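Marik folding shopping trolley, two-wheel model: my review after ten months

Review date: 11 June 2024
Reviewed by Elspeth Rutherford

I bought the Marik trolley last August, when my shoulder became bad and the doctor told me not to carry heavy bags any more. I live on the third floor in Drokville and the lift in our building works when it wants. So I needed something that rolls well on the street and also goes up the stairs without breaking my back. I did not receive it for free, I paid the full price in the Bandara shop near the station.

I write in English because the reviews I found before buying were mostly very short ("great trolley, love it") and they did not help me. I am not a native speaker, please excuse my mistakes.

What you get

In the box there is a steel frame, a bag in dark blue cloth, 2 wheels, an axle and a small packet with caps and pins. The instructions are only drawings. The drawing for the axle is wrong way round, or I read it wrong, and I had to take one wheel off again. With this mistake the assembly took me half an hour. You need no tools, but strong fingers are useful for the last cap.

The bag fastens to the frame with 4 straps. Two of them are at the top and carry the weight, the others only keep the bag from swinging. Check the top ones after the first week. Mine became a little loose and I pulled them tight again, and since then they have stayed.

On the street

On normal pavement the trolley is very quiet. My old one, a Torkwood with hard plastic wheels, made such a noise that people turned round. The Marik has rubber on the wheels and I hear almost nothing. On the old stones by the market hall it jumps a bit, and there I walk slower if I have eggs.

The handle is the right height for me (I am not tall). My brother-in-law tried it and had to lean to one side, and after one street he gave it back to me. The handle cannot be made longer, so tall people should try it in the shop first.

On the stairs it is less good. Two wheels means you pull it up step by step, and each step gives a small knock. With half a load it is fine. With a full load I stop on every floor. There is a model with three wheels on each side, made for stairs, and if I bought again I would think about it seriously.

How much goes in

The maker does not say the volume on the label, only the maximum weight, and I have never wanted to test the maximum. What I can say is that my whole weekly shop goes in, with bread on top. In the supermarket I fill a basket first and move everything over after paying, and one well-filled basket goes into the bag with space left over.
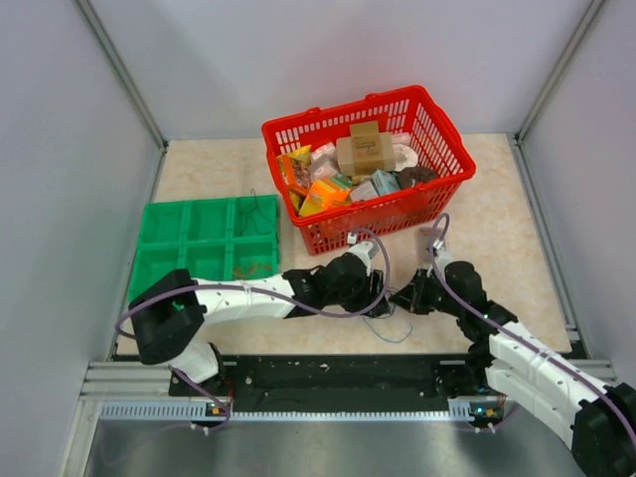 A red basket of packaged goods, the kind of load I mean. 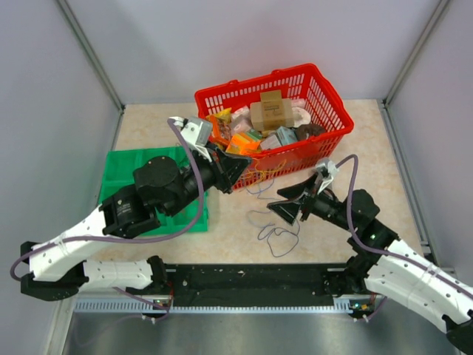

Packing it well

The bag is deep and narrow, so the order of packing matters more than with an ordinary shopping bag. I put tins and bottles at the bottom, over the axle. Boxes and packets stand upright along the sides, and soft things go last. If the heavy things are on top, the trolley wants to fall backwards as soon as you let go of the handle — it did this to me in front of the pharmacy, with a jar of gherkins inside.

There is one outside pocket with a zip. It is good for keys and a folded bag, but I would not put a purse there because it is behind you when you walk. The inside has no pockets at all. I miss a small one for things like yeast or batteries, which always go to the bottom and are found on Sunday.

Cleaning and wear

The cloth can be wiped with a damp sponge. I spilled milk in it once in winter and had to take the bag off completely and wash it in the bath. It dried in two days and the colour did not change. The zip of the pocket is now a little stiff. The frame has scratches near the wheels from the stairs, but I see no rust, although it stood in the rain many times.

The cover on top closes with a cord. In light rain this is enough. In strong rain some water comes in at the corner — put the bread in a plastic bag if the sky looks bad.

Would I buy it again?

For flat streets, yes. It is quiet, it stands by itself when it is packed correctly, and it folds flat enough to live behind my kitchen door. For people with many stairs I would say maybe, and tall people should look at another model. The price in the shop was a little higher than on the internet, but I could pull it up and down between the shelves before deciding, and the seller changed a wheel cap for me without asking for the receipt.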